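In praise of the plant room

I have a soft spot for plant rooms. I mean the places behind the grey door where the pumps, valves, boards and chillers live, and where most visitors to a building never set foot. I have spent most of my working life in and out of them, first as a fitter's mate and later writing up systems for handover, and I still get a small thrill when the door opens and the hum comes out to meet you!

So let me make a case I have been making to anyone who will stand still long enough. When a town puts up a public building, the people who will run the machinery should be in the design meetings from the first month, with a proper vote, and the plant room should be drawn before the foyer is.

I came round to this view at the Ongart pool, a handsome place with a curved roof and a café that everyone loves (me included, the cheese scones are superb). The foyer takes up a huge slice of the ground floor. The plant room was squeezed into what was left over, a long wedge under the seating, and the main filter sits so close to the wall that you have to take the handle off one valve to open the next. It works. It has worked for years. But every job in there takes twice as long as it should, and the building pays for those hours again and again.

Compare it with the leisure hall at Stolimer, which is plainer from the road and an absolute joy behind the door. There are 16 pumps, set out in two rows with room to kneel on either side of each one. The isolators are at chest height. The pipes are painted by what they carry, the labels face the person reading them, and there's a floor drain exactly where the water goes when you open a strainer. I was shown round one September morning and came out beaming. The hall cost no more per square metre than its neighbours. Somebody had simply asked the fitters early, and then listened to them.
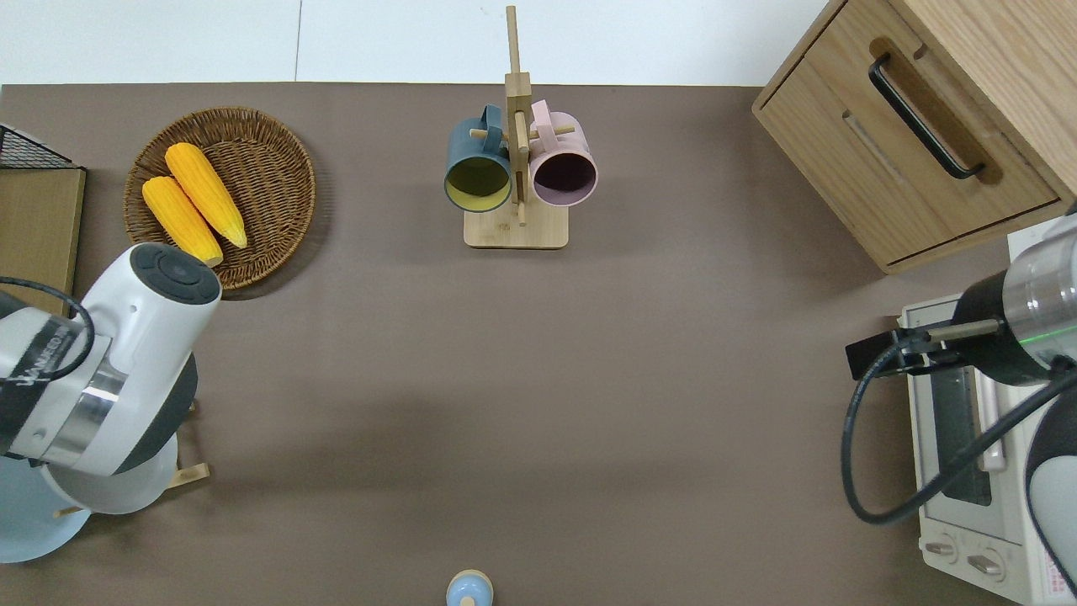 Now, architects will tell you that space for machinery is dead space, and I do understand why they feel that way. You can't hold a wedding in it. It doesn't look good in the brochure. A client who has fought for every metre of floor naturally wants to spend those metres on people. But the plant is what makes the rest of the building fit for people in the first place. A pool without filtration is a pond, and an ice rink whose chillers can't be reached for servicing will be a puddle sooner or later. I would happily give up a strip of café for a wider door and a hoist beam, and I say that as someone who has already confessed to the scones.

Doors, by the way, deserve a whole essay of their own. At Lalovitz the replacement air handling unit came to the site in perfect order and was wider than every opening in the building. It had to be split into sections on the lorry, carried in and put back together by hand. When the building went up, the original unit had been craned in before the roof was on, and the drawings never mentioned how it might come out again. A single line on a plan, marked "route for removal", would have saved a fortnight. I now look for that line before I look at anything else.

The other thing I would like to see is honest paperwork. The handover manual for a middling sports hall can run to 1134 pages, and I have met very few that a tired person could use at ten at night with an alarm going. Most of it is makers' leaflets, often for three versions of the same pump, with the one that was really fitted buried in the middle. Stolimer has the leaflets too, in a cupboard, but on the wall there's a single big drawing with every valve numbered, all 236 of them, and the numbers match the brass tags. I could have hugged it.

Control systems are where I get properly excited, and also where I get a little cross. The new panels are wonderful. A Flomidik controller will show you flow, pressure and temperature on one screen, keep a record of all of it and let the duty engineer see from home that a pump is drawing more current than it did last month. That's a marvellous thing to have. Yet I keep seeing such panels fitted on top of pipework with no room for a gauge, in rooms where you can't get a ladder up, as if the screen made up for the crawl. It doesn't. You still need to reach the pump. A good panel in a good room is the best of both, and we should be greedy and ask for both.

What would it cost? Less than people fear, if it's done early. Moving a wall on paper costs an afternoon. On one job I worked on, moving a single pipe run after the concrete had set cost 4000 pounds, and it only had to shift by the width of my hand. That money could have bought a workbench, decent lights and a sink with hot water, and there would have been change for a kettle.

If your town is planning a pool or a rink or a new hall, go to the open evening and ask to see the plant room on the drawings. Ask how the biggest machine gets out. Ask who chose where the valves go. And if they offer you a tour of one nearby, say yes and wear flat shoes.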